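Dear diary,

January, and already gone ten at night, but I want to get this down while I still have it straight in my head. My watch has been lying to me for weeks and today I finally caught it out.

It started before Christmas, when I set a goal of 600 active minutes for the month and the Voderer kept telling me I was doing marvellously. I was very pleased with myself (you know how I get with a gold badge). Then last week I sat through the whole of Emmanuel's slide talk at Samholm, a lovely long talk on river ferries, hardly moving except to reach for the biscuits, and on the way out my wrist buzzed to say well done, 2000 steps! I showed Emmanuel and he laughed so much he had to put his projector down. He said his old Gruber used to do the same whenever he clapped or stirred porridge, and that I should have a proper look at the sensitivity setting before I went and bought anything new.

So this morning I made a pot of tea and went through every menu on the thing. I do wish they would put the settings in one place. Some are on the watch, some are in the Prultach app on my phone, and the one I wanted was tucked away under "Wellbeing", then "Motion", then "More". The slider was all the way up to the top. I must have done that myself, back when it wasn't counting me on the stairs – I have a faint memory of poking at it on the train with my gloves half off.

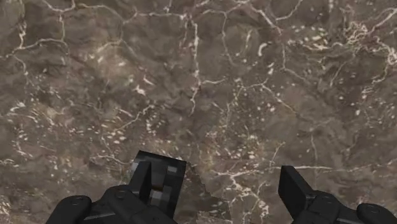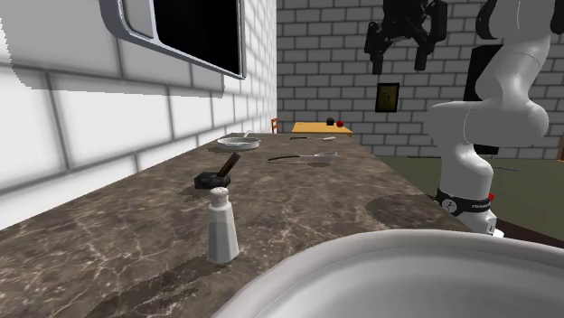
Computer-made pictures, both with the brown marbled stone.

I brought the slider down to 65 and went for my usual walk, past the allotments and up to the church and back by the lane. I counted under my breath as far as the postbox, lost my place saying good morning to a spaniel, and had to start again from the bench. It wasn't perfect but it was near enough to make me happy, and the best part was that I did all the washing up afterwards without earning a single congratulation.

The battery is another matter. It was down to 2 per cent by teatime, and I had only charged it last night. Emmanuel Were thinks it is the heart rate reading that does it, checking and checking all day long, and he has his set to take one only now and then. I rang him to ask how, and we ended up on the phone for most of an hour, mainly about his sister's new kitchen and whether my old phone will manage the next update. He thinks it will. I have my doubts, it gets terribly warm just showing me the weather.

Anyway, I've left the watch charging on the landing tonight so it can't buzz at me in bed. Must remember to write down the password for the app, as I had to make a new one again and I've already forgotten whether it had the capital letter at the front or the end.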